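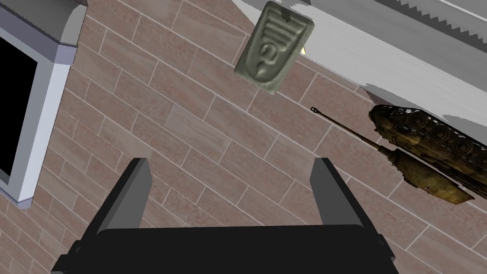 Rosy-brown tiles, laid in a running bond.

2018-07-31

Well, the plums have come in, and if you have ever had a plum tree you know what that means. I have been pitting them in the evenings with the radio on, and my thumbs are the color of old wine. I promised several of you the dumpling recipe, so let me get to it before the fruit goes soft, though I'm going to wander a bit first, as usual.

I got the dumplings from Roswitha Mösli, who rented the upstairs rooms in our house in Nandmont when I was first married. She made them with potato dough and never measured a thing. I stood next to her one whole July with a notepad, catching the flour in a cup before it hit the bowl (she thought this was very funny), and what I have now is as close as I've ever gotten.

Boil two pounds of floury potatoes in their skins until a knife slides in, then peel them while they're still hot enough to make you complain. Put them through a ricer and let them cool all the way down. Mix in one egg, a good pinch of salt, two spoonfuls of soft butter and enough flour that the dough stops sticking to your hands, usually a cup and a half, sometimes more if the potatoes are new. Don't knead it like bread or it goes gluey!

Pit your plums, the small oval kind if you can find them, and tuck a sugar cube in each one. Pat out a piece of dough, wrap it snugly around the plum and pinch the seam shut. Slide them into barely simmering salted water and give them 13 minutes. Meanwhile brown some breadcrumbs in more butter than seems decent, with sugar and cinnamon, and roll the drained dumplings in that.

My neighbor Cillian Ní Chonaill swears by apricots, and I did try it on his say-so. They were lovely, a little sharper, and they wanted two cubes of sugar instead of one.

We made 70 for the street supper last summer and I froze another batch raw on a tray, then bagged them up. They go straight from the freezer into the pot, just give them a few extra minutes. I still have a bucket of plums on the back step, so next time it will probably be jam.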